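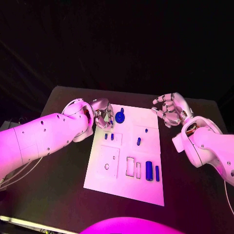 Unit 4. Task allocation after a two-arm cell is installed

Reading: Tjoa and Lauritsen, the Plokholm case, sections 1 and 2.

Before the cell, 16 assemblers placed pegs and gears by hand, 400 kits a shift. Placement is now assigned to the arms. Three kinds of work stay with people: kit layout, fault recovery and release of finished parts.

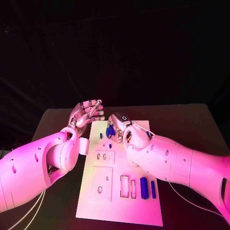
Fault recovery changes the job most. Calls come at uneven intervals - roughly 40 a shift at Plokholm - and the operator cannot leave the line between them. Lauritsen records this as waiting time; Tjoa argues that it is monitoring and should be paid at the skilled rate.

For Thursday: redraw the task chart for the Zullside line and mark each task whose pay grade would change.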